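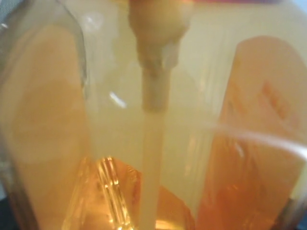

The Keogh Community Kitchen will begin a countywide collection of reusable glass and plastic containers in October, under a program intended to supply shared pantries with storage for dry goods and drinks. Containers of every shape will be accepted, provided they are sound and can be cleaned. Clear and translucent vessels are especially welcome, including those with a thick base that catches the light and throws back gold and amber. Items of this type allow pantry users to see what is inside without opening anything, and the organizers have asked residents to set them aside first when sorting their cupboards.

The program is a joint effort of the Keogh Community Kitchen and the Trilley Housing Association, which manages shared kitchens in 8 residential buildings. A pilot held in the Prirnora district last spring brought in 318 containers over one month. The two organizations have set a goal of 3,768 for the full program, enough to equip every shared pantry on the association's current list and to leave a reserve for replacements.

"Our residents cook in the same rooms and store food on the same shelves," said Yee-man Yang, program coordinator for the Trilley Housing Association. "Bags and boxes that have been opened do not keep well in those conditions. A supply of decent containers is a small thing to ask for, and it is the request we receive most often."

Donated items will be received at the Gundavar Street entrance of the Keogh Community Kitchen between 9 a.m. and 4 p.m. Residents are asked to empty and wash containers before bringing them in. Lids should be attached or placed inside the container they belong to. Old labels may be left in place and will be removed at the kitchen.

Stirring rods, dippers and long spoons that belong with a pitcher or jar may be donated with it and should be tied to the handle or neck with string. Loose utensils cannot be accepted at this time. The kitchen is also unable to take items with cracks or chipped rims, containers that have held paint or cleaning products, and any vessel larger than 2 gallons.

After inspection, containers will be washed again, dried and grouped by capacity. Each shared pantry will receive a starting set, with the contents adjusted to the number of households using the room. Building representatives may request a different mix of sizes on the form that accompanies the delivery. Plain paper labels will be supplied so that households can mark their names and the date on which food was stored.

Glass will be directed mainly to buildings with closed cupboards. Pantries with open shelving will be offered plastic containers unless the building representative asks otherwise. Containers that pass inspection but are not needed in the first round will be held at the Prirnora storeroom and released as requests come in.

Residents who are unable to travel to Gundavar Street may leave containers with the front office of any participating Trilley building during regular office hours. Collections from those offices will be made twice during the month. Questions about large donations, including those from restaurants and schools, should be directed to the program coordinator before delivery.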